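NERHOLM BUILDING NEWS

Snacks move to clear bins on floor 2

The snack shelves on floor 2 have been changed over to clear bins. The new setup opens on Monday, February 26, 2024, and the old cardboard boxes go out with the recycling that evening. If you left anything of your own in the boxes, please collect it before then. There was a blue lunch bag at the back of the lower shelf last week and it is now at the front desk.

The shelves are in the same place, between the Chacko room and the copier. What is different is how they are filled and who can put things in which bin.

How it worked before

Since September everything came from Jumero in mixed cases, and the mixed cases were opened and set straight on the shelf. Chips were on top because chips are always on top. The smaller bags slid to the bottom and stayed there. When we emptied the boxes for this change we found pretzels that had been under the noodles long enough to go past their date, along with a good deal of loose crumbs and one fork.

The other complaint was flavors. Several people eat only one kind of noodle, and to find it they took the whole box apart and put it back in any order. The wrappers got torn that way. A torn noodle packet goes stale and leaves broken pieces at the bottom of the box, and those get into everything else.

Indira Varma did the first sort in one afternoon on the butcher-block table and wrote down the rules as she went. What follows is mostly her list with the spelling tidied up.

What goes where

There are 12 bins. They are all clear plastic or acrylic and they have no lids. We tried lids and people left them on the floor.

The upper shelf has chips and other puffed or crunchy snacks in large bags. Large bags stand up if they can and lie flat if they can't. Do not fold a sealed bag to make it fit, as the seam will split.

The middle shelf has the small bags: crackers, pretzels, nuts, wrapped sweets. Nuts have a bin of their own at the far left with an orange sticker on the front. Please keep it that way. We have people in the building with allergies and the orange sticker is the only thing on the shelf that should be orange, apart from the packaging.

The bottom shelf is noodles. One flavor to a bin, flat, label facing up. Noodle packets take up more room than you would think when they go in at an angle, and a bin that looks full often has space for several more once they are laid down properly.

Anything that does not belong to one of these goes in the last bin on the right, which is marked OTHER. It is meant to be a small bin. If it fills up we will look at what is in it and decide whether something has earned its own place.

Sorting a new case

Deliveries from Jumero still come on the same morning as the paper order. Whoever is on the kitchen list that week sorts them. The steps are short.

Open the case on the table and not on the shelf. Spread the packages over the back half of the table so you can see the fronts. Set the empty bins along the front edge, nearest to you. Then go by kind, starting with whatever there is most of. It goes faster than picking up the nearest bag every time and deciding about it.

Look at the date as you pick each one up. The later date goes underneath or behind, the earlier date on top or in front. If the date is on the back seam, which it often is on chip bags, you don't have to turn every bag in the case. Check a couple and assume the rest match unless the case was clearly packed from two lots.

Check that each package is sealed. Anything open goes in the trash, even if it is only open at the corner. Crushed is fine. Crushed chips are still chips, and they can go at the front so that they get eaten first.

Do not stack small bags more than two layers deep. The bins can take more, but then nobody sees the lower ones and we are back to the cardboard boxes.

Wipe the table down at the end. The wood has been oiled, so use a damp cloth and no spray.

Choosing which way the label faces

We had some discussion on this. Since the bins are clear you can read a package through the side, and Indira first had everything standing with its front toward the room. It looked good for a day. After that the packets slumped, and what you saw through the side was mostly the bottom of one packet and the barcode of the next. Laid flat with the name up, they can be read from above, which is how most people look at the two lower shelves anyway. On the upper shelf the fronts still face out.

The side walls do reflect. With a bright yellow wrapper in one bin, the bin beside it can look as if it has something yellow in it too. Look from the top before you report that a bin has been filled with the wrong thing. We have had two reports like that already and both bins were correct.

Cleaning the bins

Bins get washed when they are empty, which for the noodles will be often and for the nuts hardly ever. Use warm water, dish soap and a soft cloth. Don't use the green scrubber. One of the bins was scrubbed with it in the trial and is now cloudy on one side; it has been given to OTHER.

They should not go in the dishwasher. Dry them before refilling. Corners hold water and it gets under the packages.

Money

The snack budget for the half year is $1,000 and it has not gone up. The bins came out of the general supplies line. With 40 people on the key list it comes to what it comes to, and we would like it to last until the end of June this time. Last year we ran out early and had several weeks of only tea.

Part of the reason it ran out was double ordering. With the boxes it was hard to see what was left, so whoever placed the order put down one of everything. From now on the order is made by looking through the front of each bin. If a bin is more than half full, that item is skipped. The order sheet is on a clip at the side of the shelf with a pencil. Please write what is low and do not write brand names unless you mean only that brand, as Jumero will otherwise hold the whole order back for one item.

Noodles, kettle and bowls

A separate note on noodles as they make up most of what gets eaten. The kettle stays in the kitchen. Bowls are on the shelf above the sink and they go back to that shelf washed. Please do not cook or eat noodles in the Durov room. The carpet there was cleaned in the fall and there is a broth stain by the window already.

If you use only half of a seasoning packet, throw the other half out. Folded half packets have been turning up in the bins and they leak powder.

Beef and chicken have been going at the same pace, with shrimp a long way behind. We will order less shrimp next time. If you are a shrimp person, put your initials on the order sheet so there is some record of it.

Own food

Private food does not go in the bins. Anything in them is for everyone and will be treated that way. There is a lower cupboard to the left of the fridge for your own things, and they need a name and a date on them. Unlabeled items get cleared on the last Friday of the month.

Guests are welcome to the snacks. If you have a group in for the whole day, let the front desk know ahead so that we can put out an extra case and not empty the shelf for everyone else.

The kitchen list for the next two months is on the door. There are still gaps in the second half. It takes less than half an hour to sort a case, and you can do it while the kettle is on for something else.
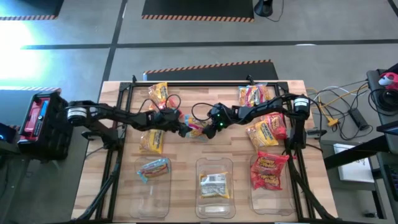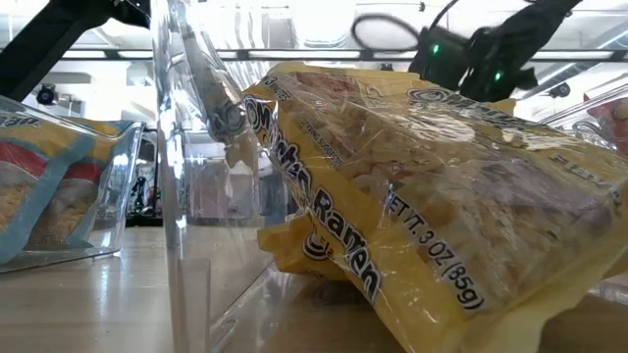 Maruchan ramen, the 3 oz packet.
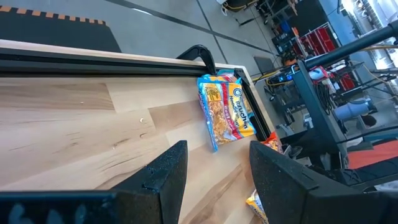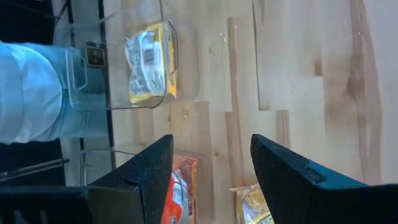 Indira Varma adds that the one-flavor rule matters more to her than the label rule, and that if the delivery is short it is better to leave a bin empty than to fill the space with a different kind. People stop reading the labels after a week, she says, and reach for the same bin every time. She would also like the orange stickers back, as there were several on the sheet and only one is on the shelf.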